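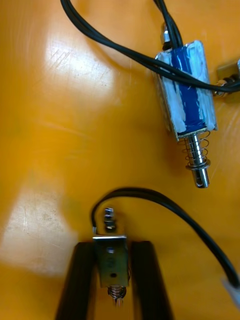 So I'd been selling phone credit out of the kiosk on Mosquera Street for 16 years when the Narkura people came by and told me I was now a payment agent. They gave me a sticker for the window and a password I forgot by lunch.

The idea was simple enough. Somebody wants a game or a ringtone, has no bank card, hands me cash, and I type a code so the money lands on their phone. I got a cut of every sale, which that first week came to the price of a sandwich. A small one!
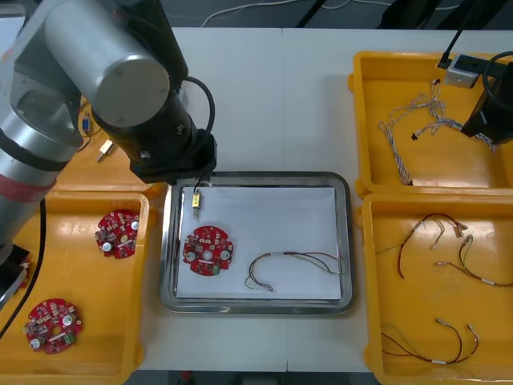
Robot arm over the work table, with a metal tray below the gripper.

Then came the afternoon Kostik went down. Kostik was the system behind the system, and when it froze, my screen said "pending" and stayed there. I had 646 pesos of other people's money in a cookie tin and a line out to the bus stop – most of them kids, all of them wanting the same racing game.

I called the help number. It played me a flute.

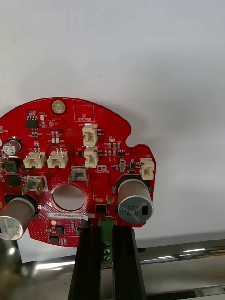
Marisol Ospina leaned over the counter and told me to write everybody a slip of paper, like her mother used to do at the grocery, and send them home. Name, phone number, amount, my signature. She'd already torn the pages out of her own notebook, so I didn't have much of an argument.

I wrote 40 slips before my hand gave up, and she wrote the rest in handwriting a lot nicer than mine.

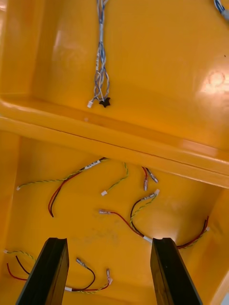 Kostik woke up at nine that night and I sat typing codes until my tea had a skin on it. I wanted one pile for paid and one for not paid, and kept mixing them up. What I needed was a bin like that yellow one, with a ridge across it to keep the two sides apart, but what I had was the cookie tin and its lid. The last slip was Marisol's own. She'd bought the racing game too, and under the amount she'd written "no hurry." I did hers and locked up.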